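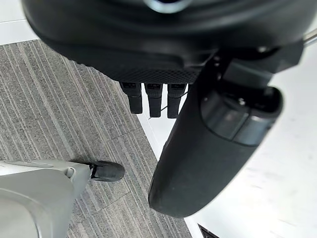 How to get a parcel out of customs

Your package has stopped moving. The tracking page says "held for inspection" and has said so for four days. You are not in trouble. You have probably mailed yourself something described as "gift, misc." and an officer would like to know more.

Step 1: Find out who has it

Call the carrier before you call customs. My last one was a brass lamp shipped through Grivport, and I spent two mornings on hold with the wrong agency. Ask for the hold code and the name of the broker. Write both down, along with the time of your call.

Step 2: Collect the paperwork

You'll want the invoice, proof of payment, and the listing where you bought the thing. Save the listing as a file. Sellers have a way of deleting them. 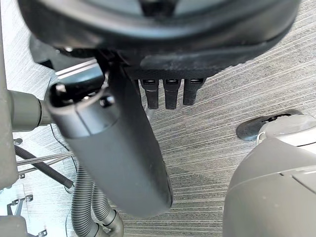

If the item was a present, get the sender to write a short signed note saying what it is and what it cost. Kamlesh Tomar once vouched for a carved mask of mine in a note that read, in full, "It is a mask." They wrote back asking for more.

Step 3: Describe it like a bore

"Decorative item" gets you another letter. "Hollow brass table lamp, unwired, bought used for $200" gets you somewhere. Mention anything hollow, heavy, or sealed — the X-ray already has. And give the price you paid. Knocking a $500 purchase down to $20 on the form is a false declaration, and the receipt is often sitting inside the box. 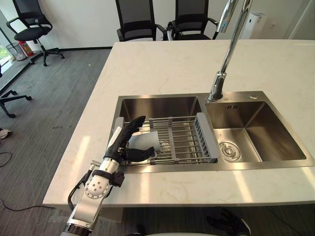 Step 4: Send it all at once

One email, one attachment, hold code in the subject line. Then leave it alone. Calling every afternoon does wonders for your knowledge of hold music.

Step 5: Check the box when it comes

Opened parcels usually come back resealed with official tape. Take photos before you cut it. If something is broken, ask the carrier for its claim form that same day and keep all the packing, including the ugly bits.

If you get a seizure notice instead, stop emailing and read the deadline on it. Then call a lawyer.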